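Subject: Re: [homeauto-chat] So when do I get my chore robot?

On a morning in March, a list member wrote:

> I keep seeing these clips of robots folding shirts and loading
> dishwashers, and every one of them says it's almost ready. I've been
> hearing "almost ready" since I had hair. My kitchen is a mess, my
> knees are bad, and I'd pay real money for something that would just
> pick up after me. Is anybody on this list close enough to the
> business to say whether it's worth waiting, or should I go ahead and
> hire the kid down the street?
>
> Also, does anyone have experience with the Palomino floor unit? My
> sister swears by hers but she has no rugs.

Hire the kid! You can always let him go when the robots show up, and I think he'll be through college by then.

I'll take the Palomino first because that's the easy one. We had one for 2 years. It's good on bare floors and it's good on the flat kind of rug, and it will eat the fringe off anything your grandmother left you. Ours got itself wedged under the radiator so often that I ended up screwing a strip of wood along the bottom. I'd still buy another one, but that's a machine that does one thing, and it does it by bumping into stuff until it's finished. Picking up after you is a whole different animal.

Now, the chores. I spent most of my working life at Batton, on the packing side, and we had automation coming out of our ears (the good kind, mostly). We had a line that could put the same jar in the same carton all night long and never drop one. Then purchasing switched us to a jar with a slightly different shoulder, and the whole line was down for 5 days while the people from Druvden came out and redid the grippers. Five days! Any temp off the street would have looked at the new jar, shrugged, and kept going. I think about that every time somebody tells me the hard part is solved.

Your kitchen is nothing but new jars. Nothing is where it was yesterday, half of it is on its side, and some of it belongs to the cat. A person tidying up makes a thousand little decisions without noticing a single one of them. Is this trash? Does it stand up? Which bin does it go in? Will it slide away if I grab it low? The grabbing is maybe the least of it, though I wouldn't call that part finished either.

I will say it's come a long way. My old supervisor's shop, Istach, does light assembly, and they have a pair of arms doing kitting on the second shift. When I visited I timed them at 66 seconds for a tray that I could do in maybe twenty, and I'm no spring chicken. But they don't take lunch and they don't complain about the radio. Over 1,000 trays the slow and steady thing starts to look pretty smart, as long as somebody is there to fix it when a part lands upside down. The folks there seem happy with them. They also have a person standing next to them for most of the shift, so make of that what you will.

For a house I figure the speed doesn't matter nearly as much. If it took all night to clear my counter I'd be asleep anyhow. What would bother me is coming down in the morning and finding it had quit on the second item and was sitting there with its arms out. The kind of job I mean is about as small as they come, two bins and one little bottle:

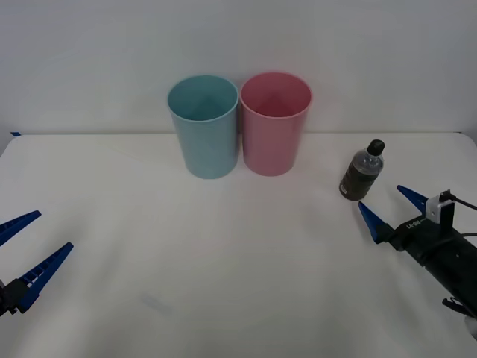

So can you buy a machine today that will tidy a whole kitchen by itself? I wouldn't count on it, and I'd want to see it do my kitchen, with my junk, before I handed over a dime.

If you do go to one of those demos, bring something of your own in your coat pocket. A sock, a bag of rice that's been opened, whatever. Ask them to have it put that away. I tried it once at a trade show with my glasses case and got a very long talk about the next version.

On the rugs, measure the pile before you order the Palomino. There's a chart in the manual, and the manual is online someplace, I'll dig up the link tonight if I can find it. And if anybody has a spare side brush for the older model, I'm still looking for one.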